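Visit to the Erkik Garment Care Workshop, Vanutitz

Report prepared for members of the Bridemen Textile Reuse Association

In December a party of nine members visited the Erkik workshop in Vanutitz at the invitation of its manager, Radosław Grabowska. The visit began at 10.30 a.m. and lasted until shortly after 3 p.m. Its purpose was to see how donated and returned clothing is checked, folded and prepared for resale, and to consider which of the workshop's methods might be taken up at our own sorting rooms. The Association wishes to record its thanks to Mr Grabowska and his staff for the time they gave and for a very good lunch.

Erkik occupies the ground floor of the former Yu dye works, close to the river. Garments arrive at the rear entrance in sacks and are weighed before being opened. In the month before our visit the workshop had handled 1272 items, the greater part of them knitwear and long-sleeved shirts. Coats and footwear are sent elsewhere, as the building has no suitable racking and the stairs to the upper store are narrow.

The first hour was spent at the receiving counter. Each piece is looked over for holes, missing buttons and worn cuffs, and is then placed in one of 4 grades. Members were interested to learn that the lowest grade is not thrown away but sold by weight for use as cleaning cloth. There was some discussion of the third grade, which covers garments with a single fault that can be mended. Our own practice has been to combine this with the second, and several members felt that the separation made pricing easier.

After the counter the party moved to the folding area, where most of our questions had been directed in advance. Mr Grabowska favours plain white tabletops for this work. Dark cloth shows clearly against them, and a sleeve left underneath the body of a garment is soon noticed. The piece under discussion was a dark green long-sleeved shirt in a soft knit with a heathered texture, of a kind which the workshop receives in large numbers during the colder months.

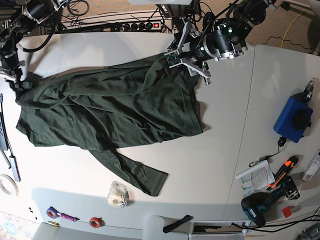 The green knitted shirt on the folding table, still heavily creased.

Knitted cloth of this sort gives more trouble than a woven shirt. It does not hold a pressed edge, and it gathers into folds as soon as it is put down. The workshop's written guidance, a copy of which was handed to each visitor, asks that the body be opened out before any attention is given to the sleeves. The hem is taken as the guide, being the longest straight line on the garment, and the shoulders are brought level with it. Only then are the sleeves drawn out and laid flat. Staff are asked not to pull at the cuffs, since ribbed or knitted cuffs stretch easily and a stretched cuff lowers the grade.

A member asked whether creases should be removed by steam before folding. Mr Grabowska replied that steam is kept for the first grade only, on grounds of cost. For the remaining grades the cloth is smoothed from the centre towards the edges, and light creasing is accepted.

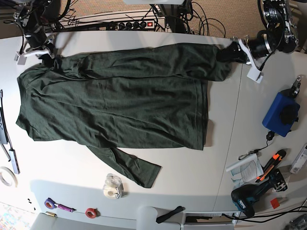 The shirt laid sideways, with the neckline to the left and the lower sleeve extended across the table.

The guidance also deals with the direction in which a garment should lie. Erkik permits a shirt to be placed sideways to the person folding, so that the neck and hem are within equal reach. At Bridemen we have always worked with the neck at the far side of the table. Opinion in our party was divided, and it was agreed that both arrangements should be tried at the spring sorting session before any change is made to the training sheet.

Following lunch we were shown the storage room. Folded garments are kept on open shelves in stacks of 36, sorted first by size and then by colour. The room was cool and well ordered, although the labels on the upper shelves were difficult to read from the floor. Mr Grabowska explained that larger labels had been ordered.

The final part of the afternoon was given to questions. Matters raised included the price of shelving, the treatment of moth damage and the length of time an unsold piece is kept. A return visit by Erkik staff to our sorting rooms has been proposed, and members willing to act as hosts are asked to give their names to the office. Copies of the folding guidance may be obtained there on request.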